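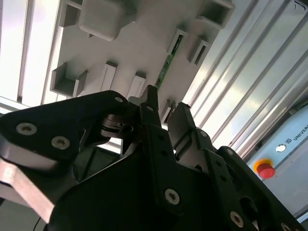

Quail going off lay: extra light or leave them alone?

fenlander
My Japanese quail have nearly stopped laying. They were fine in July. They get Zullum layer crumb, clean water and a dust bath, and they look healthy enough. Should I put a light in the shed or let them have the winter off?

Rommel Malabanan
Put a light in. They need long days to keep laying. Mine is on a plug timer and comes on before dawn, so they still get a natural dusk. I had 341 eggs from a small pen last year doing it that way.

hedgebottom
I'd leave them. A hen bird that lays right through gets worn out, and mine have lived longer since I stopped lighting the shed. You can buy eggs for a few months.

Rommel Malabanan
Quail don't live long whatever you do. I haven't seen any difference in mine.

hedgebottom
I have, and I've kept both ways. We won't agree on this one.

Imelda Cabanatuan
Check the feed before you do anything. I had the same trouble with a sack that had been open too long. I changed to Pikell and they picked up, though the weather got better in the same fortnight so I can't swear to it.

fenlander
The sack is new. I think I'll try the light. It's a solid shed with one small window on the north side.
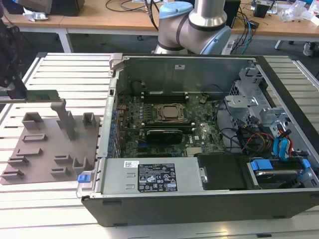

mossy_pete
How bright does the bulb need to be?

Rommel Malabanan
Bright enough to read a newspaper at the height of the birds. A small warm white LED does it in a normal garden shed. Don't jump straight to the full day length, add a bit each week.

hedgebottom
And if you start, don't stop suddenly. A friend's timer failed and half his birds went into moult in the cold.

fenlander
Thanks all. Timer ordered. I'm going to light the main pen and leave the three oldest hens in the other shed without one.

Imelda Cabanatuan
Sounds fair to me. Put some oyster grit in with the ones under the light.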